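一卷保鲜膜的下半生

2025年3月23日，星期日

我对厨房里的大多数东西都很宽容。刀钝了我就用力，锅把松了我就端着两边，唯独保鲜膜，我跟它过不去已经很多年了。

事情要从上周末说起。我终于决定整理水槽左边那个抽屉，就是每家都有的那种抽屉，拉开三分之二就卡住，得把手伸进去往下按住什么东西才能继续拉。按住的那个东西，后来查明是一把我以为搬家时丢掉的打蛋器。我为它的失踪还买过一把新的，新的那把也在抽屉里，两把钩在一起，感情很好。

再往下翻，保鲜膜出现了。先是一卷Isetti的，纸盒已经压扁，锯齿条翘起来半截，专门等着划人。然后又一卷，没有盒子，裸着。然后又是半卷。最后我一共翻出五卷，都是开过的，每一卷都找不到头。

找不到头这件事，我请教过很多人。Gerd Kramer是我以前的邻居，退休前修了一辈子钟表，他的办法是用指甲慢慢转着刮，刮到有棱的地方停下来。我照做了，刮了一晚上电视剧的时间，刮下来一条两厘米宽的斜边，越撕越窄，最后在手里变成一根线。Covadonga Gallardo说要放冰箱冷冻层，冻一会儿就不粘了。我冻了。一周以后在豌豆底下想起了它，不能说不粘，只能说我忘了自己原本要包什么。

Chia-hao比较务实，他说你贴一截胶带不就行了。道理我懂，问题是胶带也找不到头。

话说回来，保鲜膜最让我佩服的地方，是它的立场。该粘的时候它绝对不粘：盖在不锈钢盆上，四个角轮流翘，按下这边那边起来，像在开一个意见不统一的会。不该粘的时候它最热情：粘自己，粘我的袖子，粘刚擦干净的台面，有一次粘在我手背上跟着我去开了门，快递员看了一眼，什么都没说，把箱子放下就走了。那箱子里装的，是一套硅胶保鲜盖。

硅胶盖我也要说两句。牌子叫Wunderlich，一套六个大小不一的圆，说明书上的碗每一个都跟盖子正好配上。我家的碗不是说明书上的碗。最大的那个盖得住我的沙拉碗，前提是两个人一起拉，拉到第三边的时候第一边会弹回来，弹的方向是脸。现在它们叠在冰箱顶上，偶尔拿一个下来垫热锅，这个活干得很出色。

蜂蜡布也试过。好看，有柠檬图案，闻起来像教堂。包过一次洋葱之后就像放过洋葱的教堂。

于是绕了一大圈，我还是回到了保鲜膜。整理抽屉那天我给自己定了几条规矩，写在冰箱的便条上，到今天为止遵守了一半：

开一卷用完一卷，不许再开新的。
撕完把头折一个小角，哪怕手上全是面糊。
剩菜能用带盖的盒子就用盒子，前提是盖子和盒子还住在同一个城市。
包住宅快递的那种泡泡纸不归这个抽屉管，请搬走。

第三条最难。我把所有盒子摊在餐桌上配对，配完剩下五个盖子，没有一个盒子肯认。我留了它们，理由跟留单只袜子一样，说不出口。

抽屉最后擦干净了，垫了一张纸，五卷保鲜膜按剩下的厚薄排好，最薄的在最外面，先用它。现在拉出来一点声音都没有，顺滑得让我有点不习惯，头两天总是拉过头，差点整个拽到脚上。两把打蛋器也分开了，旧的那把送给了楼下，新的那把留着，其实看起来比旧的还旧。

昨天晚上包半个哈密瓜，我从最薄的那卷开始。头是找到了，小角折得很好，这一点我必须表扬自己。往外一拉，也很顺。然后手稍微抬高了一点，整片膜在空中对折，贴住了自己，再贴住了我的手，皱成一团亮晶晶的东西。我试着摊平，摊开左边右边卷起来，摊开右边左边又没了。撕下来揉掉，重新来，第二张短了，瓜露着一截。第三张才算包住，包得像一份没有诚意的礼物。

按这个速度，最薄的那卷大概撑不到四月。下一个要整理的是放香料的那层，里面有三瓶孜然，先不想它。 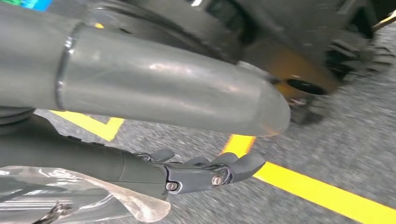
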